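枫木板和彩色积木：Rodico 工作间图集

浅色枫木板用螺丝固定在带孔的蓝色台面上，板上放着红的圆柱和星形、蓝的方块和三棱柱、绿的圆柱。

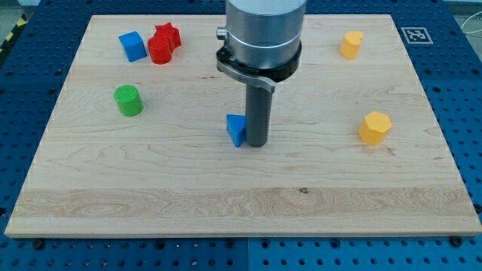

关于这个图集

Rodico 工作间做木板和木盘，也整理各种旧的、新的积木。图集收的是工作间日常用到的东西：板材、积木、收纳盒、桌面和几件工具。老图集在 Ofori 站上放过一阵，搬过来的时候重新分了组，说明也改短了。原来的编号保留，所以中间有跳号，重复的已经删掉。

图集按板、形状、颜色、收纳、打磨和上油、桌面与地面、零碎七组排列。尺寸只在需要的地方写，单位都是毫米。

一、板

枫木板，刨光后
刚刨完的时候颜色最浅，放一段时间会慢慢变黄，靠窗的一面变得快一些。

波浪纹
枫木里有一部分带波浪纹，横着看明显，竖着看就淡了。挑板的时候要拿到窗边转一转，灯管底下容易看走眼。

色带
同一块板上常有一条颜色偏深的木纹。做砧板的客人多数不喜欢，做托盘的客人反而会指定要。我们一般把色带留在靠近自己的一侧。

Firano 小板
成品板里最小的一种，宽 116，长 322。尺寸是从一批剩料里定下来的，后来卖得好，就一直沿用。四角只倒很小的圆角，边上不开槽。

端面
端面吸油多，上完油颜色会比板面深。端面要多磨一遍，不磨的话摸上去发涩。

胡桃木对照
和枫木用同样的厚度，同样的砂纸。胡桃木板上看不太出铅笔线，画线改用白色笔。

桦木胶合板
只用来做底板和模板，不做成品。边缘容易起刺，切的时候在下锯的一侧贴纸胶带。

翘了的板
夏天到货的一块，靠墙立着放，几天以后中间拱起来。后来板材一律平放，层与层之间垫木条，木条上下对齐。

二、形状

方块
最好收，也最好堆。各家的方块边长不一样，混在一起以后要靠尺子重新分。

圆柱
立着放很稳，倒下来会滚。孩子用的桌子如果有一点斜，圆柱总是最先掉到地上的，可以在桌边钉一根矮木条。

三棱柱
当屋顶用的最多，也有人拿来当坡道。泡棉做的棱边怕压，长期塞在盒底会变圆，收的时候放在最上层。

星形
凹角里积灰，擦的时候用湿布包着筷子头。单独一个星形很难和别的形状拼到一起，通常最后摆在顶上。

拱形
木积木里有，泡棉的少见。拱形下面空出来的半圆一般会另外做成一块，两块配着卖，丢了半圆的二手积木很多。

长条
搭桥、铺路、围墙都要用，永远不够。Uvovano 那套里的长条偏短，跨不过两个方块之间的距离，我们后来用枫木边角料补了几根。

三、颜色

红
各个批次之间差得最明显的颜色。新的偏橙，旧的偏暗，放在一起一眼就能分出来，单看一块则看不出。

蓝
深蓝耐脏，浅蓝容易显出手印。如果底下的桌面也是蓝色，中间隔一块浅色木板，收拾的时候不容易漏。

绿
亮绿放在枫木上很清楚，放在草绿色地垫上就找不着了。这一条是收拾了几次地垫以后记下来的。

黄
和上过油的枫木颜色接近。要拍照或者要教孩子认颜色，换成白色底板更好。

原木色
不上漆的木积木，用久了棱角会发亮。脏了不要泡水，用拧干的布擦，再放到通风的地方。

四、收纳

按形状分
浅盒，一盒一种形状。优点是找起来快，缺点是盒子多，占一整层架子。工作间用的是这种分法。

按颜色分
适合家里用，孩子自己能收。大块和小块混在一个盒里，小块会落到最底下，隔一段时间要倒出来翻一翻。

布袋
出门带泡棉积木用布袋，轻，不响。木积木装布袋会互相磕碰，棱上的漆先掉。

枫木分格盘
三边有围边，前面一边敞开，积木可以直接扫进去。围边用胶粘，没有用钉子。格子的隔板是活的，可以抽出来洗。

标签
标签贴在盒子短边上，竖着放进架子也看得见。字写大一点，旁边画上形状，不认字的孩子也能用。

旧饼干盒
放零散的、不成套的。里面什么都有，每年十二月清理一次，能配上套的拿出来，配不上的送人。

五、打磨和上油

粗磨
先用粗砂纸去掉刨痕，顺着木纹走。横着磨出来的划痕，当时看不见，上了油以后全出来。

细磨
换细砂纸之前先把板面的灰擦干净，粗砂粒留在上面会再划一道。

手磨边
边和角都用手磨，砂纸包在软木块上。用机器磨边容易磨塌，小板尤其明显。

最后一遍
Firano 小板的最后一遍用 2000 目水砂纸，只轻轻带过去，磨到手摸着不挂就停。磨得太光，油反而不容易吃进去。

第一遍油
倒一点在板中间，用棉布往四边推。波浪纹在上第一遍油的时候变化最大，原来淡的地方会深下去。

第二遍油
隔一夜再上，量比第一遍少。上完立着晾，底下垫两根细木条。擦过油的布摊开晾干以后再扔，不要团着放进垃圾桶。

补油
板面发白、发干的时候补。厨房里用的板补得勤，桌上放积木的板很久也用不着补一次。

六、桌面与地面

带孔的台面
孔按格子排好，固定东西的时候不用另外打洞。小螺丝和碎屑容易掉进孔里，干活之前可以先铺一块布，把用不到的地方盖住。

木板固定在台面上
板的前边一排螺丝，深色螺丝头在浅色木头上看得很清楚。螺丝孔先钻好再上螺丝，直接拧进去，靠近边缘的地方会裂。拧到螺丝头贴住木板就可以了。

长桌
工作间里用得最久的桌子，桌面换过一次。换下来的旧桌面锯开，做了架子的隔板。

矮桌
周六下午有孩子来的时候用，桌角包了毛毡。桌面没有上漆，画上去的铅笔印用砂纸轻擦就掉。

地垫
拼接的泡棉垫，铺在矮桌周围。木积木掉上去声音小，接缝里会卡进木屑，要一片片拆开拍。

窗边的木凳
高度正好放一只水杯、一块板。阴天看木纹就在这里看，晴天光太直，纹路反而发花。

七、零碎

软木块
包砂纸用的，用到边角都掉了还在用。新的太硬，要磨一阵才顺手。

铅笔
扁的木工铅笔不会从桌上滚下去。削的时候用刀，削成扁头，画线细而且耐用。

直角尺
查板的四角，也查积木的边。木方块里偏差大的，堆到第四第五层就会歪。

刷子
一把刷台面，一把刷板面，分开放。刷台面那把硬，拿错了会在软一点的木头上留印子。

边角料
长度超过 2 厘米的都留着，切成小块当垫片。再小的装袋，冬天有人来要去引火。

包装纸
寄小板用的牛皮纸，里外各一层，四角另外垫硬纸。泡棉积木不能和板一起包，压久了板的边会在上面留一道痕。

翻看说明

图集里的板和积木大部分是工作间自用，不出售。在售的只有 Firano 小板和枫木分格盘，库存写在商品页上。同一种木头每块的纹理和颜色都不一样，收到的和图集里的会有差别，对色带和波浪纹有要求的，下单时写在备注里。

Uvovano 那套积木不是我们做的，缺块的问题请找购买的店。用枫木补的长条可以单做，按根算，棱边默认倒圆，需要直棱的另外说明。

下一组：托盘和围边
上一组：架子、隔板、旧桌面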